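Staster Robotics Club: Frequently Asked Questions

Last updated Wednesday, October 14, 2020

We get a lot of emails at the start of the year (keep them coming, we love them!) and many ask the same things, so we've put the answers in one place.

What is Staster?

Staster is the student robotics club at Gruvham College. We pick one big task each year and spend the whole year teaching a pair of robot arms to do it. This year's task is flower arranging, and it has been a brilliant choice. Flowers are light, floppy and awkward, with heads much bigger than their stems, and no two land on the table the same way.

Do I need to know how to code?

No. Plenty of our members had never written a line before they joined. There's driving the arms, sorting and labelling recordings, making parts, keeping the log and planning the demo day. If you'd like to learn Python while you're with us, Idrisa Kirui runs a beginners' hour before the main session, and it's a really friendly way in.

Who is in charge?

Idrisa leads on software and Nyokabi Shemweta leads on hardware and safety. Both are students. Our staff contact signs the forms and otherwise lets us get on with it.

What does a session look like?

We set up the table, check the arms, then work in pairs for two hours. One person drives while the other resets the flowers and writes the log. You swap halfway. The flowers are all artificial: red roses, pale blue hydrangeas and separate sprigs of leaves.

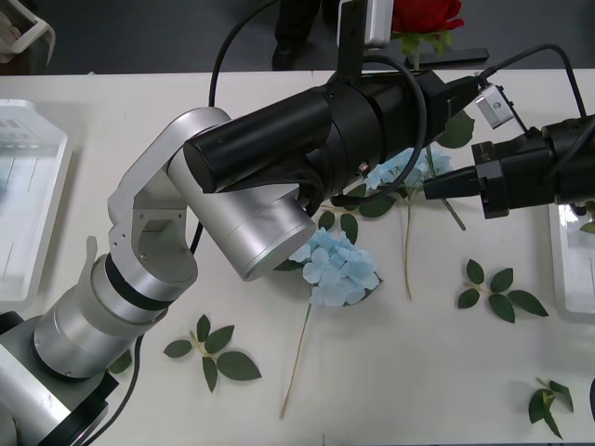 How long before I'm allowed to drive the arms?

Most people are driving by their third session. You do the safety talk with Nyokabi first, then spend a session as somebody's log partner, then you have a go at slow speed with her next to the stop button. After that you're on the rota like everyone else.

Why two arms and not one?

We started with one last year and kept getting stuck. With two you can hold a stem steady with one gripper while the other tidies the leaves, or pass a flower across if it's lying on the wrong side. It's harder to drive and much more fun.

How many recordings have you made?

2,838 so far, of which 1,159 are hydrangeas and 679 are roses. The rest are leaf sprigs and mixed arrangements. We throw out any run where the log is missing, so please fill in the log!

Which flower is the hardest?

Ask three members and you'll start an argument. Idrisa says the hydrangeas, as the heads roll and take the stem with them. I'd say the roses. You want to take them low on the stem so the bloom stays clear of the fingers, but the lower you grip, the more the top swings about when you lift.

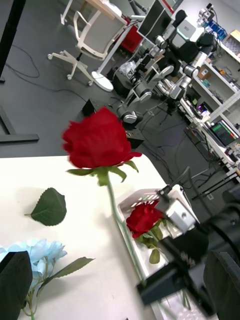

Our fix for the swinging is to lift in two stages, with a short pause after the first. It adds a moment to every run and people grumble about it for a week, then they see their own success rate go up and never go back. Try it both ways when you get your turn.

Is there a competition?

There is! The Tiso Cup is in the spring, and each team gets 40 minutes to make as many finished arrangements as it can, with judges marking them for neatness. Our old rivals from Hughes Hall beat us last time, fair and square, and we've been practising ever since.

Does it cost anything?

Membership is free. We pay for parts from our college grant and the cake sale. Please do come to the cake sale.

What should I bring or wear?

Closed shoes, and tie back long hair. No scarves, lanyards or dangly sleeves near the table. A notebook is handy.

Can I use the work for my coursework or final project?

Yes, and several members do. Speak to Idrisa about which recordings you'd like to use, and put the club's name in your write-up.

I missed the first few sessions. Can I still join?

Of course! We take new members until the end of October and again after the winter break. Put your name on the sheet outside the lab, or just turn up and say hello to whoever has the log book.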